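HYUN TAKES DILNESS AT LAST, AND BLAMES THE TIRES

October 2018

Second place has been a comfortable home for Jae-hoon Hyun. He had finished there so often in the Putberg Historic Saloon Series that the man who paints the pit boards had taken to leaving the P2 up between meetings. At Dilness last weekend it finally had to come down, after the Shi Motorsport driver won the second race of the round by 32 hundredths of a second and then the third by a good deal more.

"I would love to say I drove out of my skin," said Hyun. "The truth is that we put the right tires on for once."

The weekend did not begin with any hint of this. Hyun qualified fourth, behind Concetta Orlandini, Ga-eun Moon and series leader Seo-ah Ra, and in the opening race he slipped to sixth when he met the dirt at Turn 3 on the second lap. He spent the remainder looking at the back of a much slower car that had been built, he reckons, to the width of the circuit.

Overnight the Shi crew changed the front springs, changed them back, and went to dinner. Team manager Hae-won Shim describes this as a process.

"We had a long debate and ended up exactly where we started, except for tire pressures and a bill for dessert," she said. "I would not read too much into it. The drivers' briefing the next morning was at eight and everyone was there on time, so we were already ahead of September."

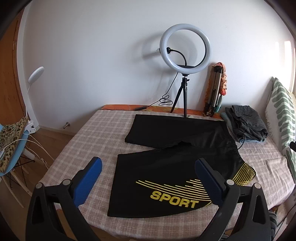

Race two was run on a track still damp under the trees on the back straight. Orlandini led away from pole and looked set to stay there, with Moon close enough to read her mirrors. Hyun made up two places at the start and then settled in to wait, a skill he has had plenty of time to work on. Moon ran wide at the hairpin with five laps left, and two laps later Hyun went down the inside of Orlandini at the same corner. She stayed alongside all the way to the next one and very nearly took the place back at the line.

"He left me a car's width and a bit of paint," Orlandini said. "I have no complaints. I will think of some by the next round."

The third race offered less in the way of suspense. Starting from the front for the first time this year, Hyun led every lap and crossed the line well clear of Ra, whose pair of steady finishes did her title hopes no harm. Moon was third after a long argument with Orlandini, whose car lost fourth gear and then, out of sympathy, third. Orlandini nursed it home in seventh.

Ra also won the opening race, and she leaves Dilness with her points lead cut to 61. With one round to go that is a large number, and she is relaxed about it, or says she is.

"Jae-hoon needs me to have a very bad weekend," said Ra. "I have had them before, so I know how they are done. I am hoping to avoid it."

A crowd of 3,347 came through the gates over the meeting, up from 1,548 at the same round last year, when it rained sideways and the catering van got stuck in the paddock entrance. Circuit staff put the increase down to the strength of the entry. The catering van, which arrived early and sold out of pies by noon, may have a view of its own.

The series now heads to Skinlow for the final round, a fast, bumpy circuit with a long uphill run to the flag. Hyun has raced there four times and finished second in three of them. On the other occasion he parked in a hedge.

"I am fond of the place," he said. "The hedge has grown back nicely."

Practice at Skinlow opens with a morning session for all classes, followed by qualifying after lunch. The three saloon races keep the same format used at Dilness, with the grid for the last race set by the results of the second. Entries for the supporting classes remain open through the Putberg series office, and media passes should be requested from Hae-won Shim at Shi Motorsport, who asks that people spell the team's name correctly. It has three letters.

ENDS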